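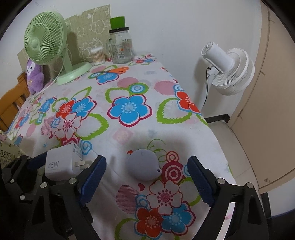
Stain removal on a printed cotton-type tablecloth, hard water
Started by saltmarsh_t

I do the linens for a small rental place and I'm trying to settle on one wash routine for light table covers. Our water comes off the Saavedra well and tests at 118 ppm hardness, which the detergent box calls medium. White cloths with a floral pattern, like the one under the small lavender-gray piece, are what I have most of, and they are the ones that go dull first. The plain whites I can bleach. With the prints I'm stuck between a longer soak and a hotter wash. Current routine is a 50 minute cycle, warm, powder detergent, line dried. Grease spots come out maybe half the time. Gray cast gets worse from month to month. What would you change first?

Posted April 24, 2023

drumfilter
Dose. At that hardness most powders need more than the line on the scoop, and underdosing gives you exactly that gray cast. Soil lifts off, the water can't hold it, and it settles back on the cloth. Go up by a third for four washes and compare against one cloth you leave on the old dose.

ketteridge_lane
Disagree with going straight to more detergent. If the machine is a high efficiency model, extra powder doesn't rinse out, and residue looks the same as graying. Run one cloth through a hot cycle with no detergent at all and look at the water ten minutes in. If it suds, you have residue and more powder makes it worse.

saltmarsh_t
Top loader, an old Ornel, not high efficiency. Fills to the level I set. I'll do the no-detergent run tonight anyway.

pilling_test
What is the fiber? "Cotton-type" covers a lot. A polyester blend holds grease much harder than cotton does and no amount of soaking in plain water will shift it. Put dish liquid on the dry spot, work it in with a thumb, leave it 20 minutes, then wash.

saltmarsh_t
Labels are mostly gone. The ones I can still read say 70 percent cotton, the rest polyester. Bought as a lot from Tallbridge when they closed the catering side.

pilling_test
Then pretreat. Warm wash is fine. Hot is fine too if the print holds, but test on a hem first. Reds and pinks go before greens in my experience.

drumfilter
Agree on the pretreat. Still say dose. These are separate faults - grease spots are a pretreatment problem and overall graying is a rinse or dose problem.

oxbow44
Has anyone here used the Gokudlow softening powder? I add it to the wash, not the rinse, and went back to the normal detergent dose. Whites improved after three washes. Prints I can't say, I only have two.

ketteridge_lane
It works but it's an expensive way to do what washing soda does. A precipitating softener also leaves grit on the cloth if the rinse is weak. If you use one, get the kind that keeps the minerals dissolved.

oxbow44
Mine is the non-precipitating kind. No grit.

ketteridge_lane
Fair enough. Washing soda is the one that leaves grit, so I should have put that the other way. Cost is still the issue at rental volume.

saltmarsh_t
Results of the no-detergent run: almost no suds, water faintly gray. So not much residue. I'm going with the higher dose and dish liquid on the grease spots. Volume for reference is close to 2,000 cloths a year, so the softener would have to be bought in bulk before I'd consider it.

drumfilter
Keep the control cloth out of the sun while you do this. Line drying will lighten it and spoil the comparison.

saltmarsh_t
Noted. Both will dry indoors. One more question - does anyone starch the prints, or only the plain whites?

pilling_test
Only the plains. Starch on a blend flakes when you iron it.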